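Fruit, tubs and the plant by the table: spring notes from Cullell

The fruit order at Cullell changes next month, and there are a few things to know before it does. Soft fruit will come twice a week instead of once, citrus will be ordered separately, and the clear plastic tubs are to be used for anything left out on a table on the ground floor. The item also covers washing, cloths, and watering the plants, which several people have asked about.
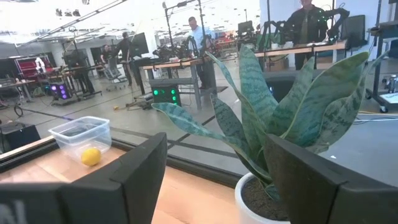
DRIDHOLM, 2023-04-28

The lemon in its clear tub, with the snake plant close by in a white pot, is how we would like the tables to look when fruit is out: one kind to a tub, the tub open at the top, and the plant far enough away that no soil gets in with the food.

Cullell has had a fruit order with Yimer since January of last year. It began as a box of apples and bananas on the shelf by the door and has grown into something that needs a page of its own. Over the past year the ground floor got through 2,576 pieces of hard fruit, going by the delivery notes, and 826 punnets of soft fruit. Strawberries made up most of the punnets. Blueberries were tried for a while in the autumn and dropped, as they were ending up on the floor and getting trodden in.

Shalini Agarwal took over the order in January and has been keeping a sheet of what is thrown away. Hard fruit does well. Apples, oranges and lemons are nearly all eaten or used. Strawberries are the problem. They come on a Monday, they are at their best that day and the next, and by Thursday what remains goes in the food bin. Moving to two smaller deliveries should deal with most of that without costing more, apart from the second delivery charge.

The new days are Monday and Thursday. The van comes before nine and the boxes are left inside the side door. If you are first in, please carry them through to the fridge. They should not be left by the heater, where they were left twice in March.

Lemons

Lemons will be ordered by the net from now on and kept in the bottom drawer of the kitchen fridge. A lemon will keep for a week or more at room temperature and a good deal longer in the cold, so the drawer is the place for the spare ones and a tub on the table is fine for the one in use.

Cut lemons are another matter. Wrap the cut side or put it face down on a saucer, and use it within two or three days. There is a small stack of saucers on the left-hand side of the cupboard over the sink. Please do not put a cut lemon straight into a tub. The juice gets into the scratches and the tub smells of it for weeks.

If you want lemon for tea, the slices can be frozen flat on a tray and tipped into a bag afterwards. Ulises Navarrete did a net of them this way in February and there are still a few bags in the freezer, labelled on the front. Help yourself.

Tubs and trays

We bought new clear tubs and trays from Avico in two sizes. The reason for choosing clear ones is that people look before they lift a lid, and with the old white boxes a fair amount of fruit was simply forgotten. The smaller size takes one lemon or a few strawberries. The larger takes a full punnet in one layer.

A few points on using them:

Put one kind of fruit in each. Strawberries next to citrus pick up the taste, and one soft berry against the rest will turn them.

Leave the lid off if the fruit is out on a table. Lids are for the fridge, and even there it helps to leave one corner up so that the damp can get out.

Line the bottom with a sheet of kitchen paper for strawberries if they are going back in the fridge. There is no need for lemons.

Wash tubs by hand in warm water with a drop of washing-up liquid. The dishwasher has clouded two of them already and warped one of the lids. Dry them upside down on the rack and put them back on the second shelf, sizes apart.

Fruit tubs are for fruit only. Screws, cable ties, pens and anything else of that kind should go in the grey boxes. If you find a fruit tub with something other than food in it, please empty it, leave it by the sink and put a slip of paper in it so that it gets a proper wash.

Plants

The snake plant is a good choice for this floor. It puts up with low light and dry air, and it can be left alone over a long holiday. It does not put up with being watered every time somebody walks past with half a glass of water. The plant on the stairs was lost that way over the winter, and when it was lifted out of its pot the roots had gone soft and brown.

The rule for snake plants is to push a finger into the soil down to the second joint. If it feels damp at all, leave it. In spring and summer that usually comes to a watering every two weeks or so, and in winter once a month is enough. Pour the water on the soil and keep it out of the middle of the leaves, where it sits and causes rot. Ten minutes later, tip away anything that has run through.

Wipe the leaves with a damp cloth now and then. Dust settles on broad leaves quite quickly in a room this size. Support each leaf from behind with your other hand, as they crease easily and a crease does not come out. Leaf shine products are not needed and leave a film.

Snake plants are harmful to cats and dogs if chewed. Anyone bringing a dog in on a Friday should keep it away from the pots, or move the pot to a window sill for the day and put it back afterwards. The same goes for cuttings. Shalini has a tray of them rooting in water and they will be ready to go home with people in the summer. There is a list on the noticeboard.

Strawberries out of the fridge

Most of the strawberries that come in are eaten straight from the punnet, and there is not much to say about that. For the ones that are put out on a table, the following has worked well.

Take out only what will be used within two hours. A strawberry that has been at room temperature all afternoon will not recover when it is put back in the cold. It goes dull first, then soft at the shoulder where the leaves join.

Keep the green tops on until you are ready to eat. Once the top is pulled the fruit starts to lose juice. The same applies to washing - rinse them at the last minute under cold water, shake them, and set them on a cloth or a piece of kitchen paper. Washed berries put back in the fridge wet will have mould on them the next day.

Handle them by the leaves if you can. Any thumb mark shows as a dark patch within the hour.

Pale ones will not ripen further once picked. They are safe to eat and some people like them sharp, but they will not turn red on the table however long they are left. If a punnet has more than a few pale ones at the bottom, tell Shalini and she will raise it with Yimer. They have been good about credits so far.

Put strays back in a tray when you finish at a table. Loose berries roll, and a stain on light wood is hard to shift if it is left overnight. Wipe up juice at once with a damp cloth, then a dry one. If a stain has already set, a little bicarbonate of soda made into a paste will lift most of it. Leave it for five minutes, wipe it off, and do not scrub across the grain.

One strawberry in the clear tray, others still out on the wood and a beige cloth folded flat towards the corner: that is a table partway through, and the cloth is within reach if anything gets squashed.

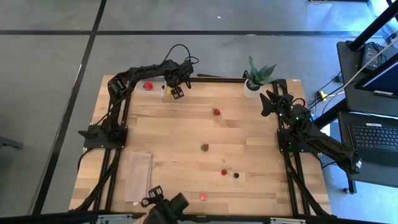
Cloths

Table cloths and wiping cloths have been getting mixed up, so from next month they will be kept apart. Beige is for tables. Blue is for the sink and the worktop. Floor cloths are under the stairs with the mop and should stay there.

Fold beige cloths lengthwise and leave them flat on the table when they are in use. A cloth left in a heap stays damp in the middle. At the end of the day, used ones go in the bag on the back of the kitchen door, and the bag is taken to the laundry on Mondays. They are washed at sixty degrees with no softener, as softener stops them soaking anything up. Fruit stains should be rinsed in cold water before the cloth goes in the bag. Hot water sets them.

There are 6 beige cloths in the drawer at present and more on order. If the drawer is empty, look in the airing cupboard before opening a new pack.

Costs

The fruit order came to 1,501 for the year, paid out of the kitchen budget. The tubs and cloths are a one-off and come out of the same place. The second weekly delivery will add a small charge, and the order will be looked at again in the autumn to see whether less is being thrown away.

Requests for other fruit can be written on the sheet inside the fridge door. Pears and plums have both been asked for and will be tried when they are in season. Please sign your request so that Shalini knows who to ask about quantities. She is away for the second week of next month, and Ulises will take in the deliveries and answer questions about the order until she is back.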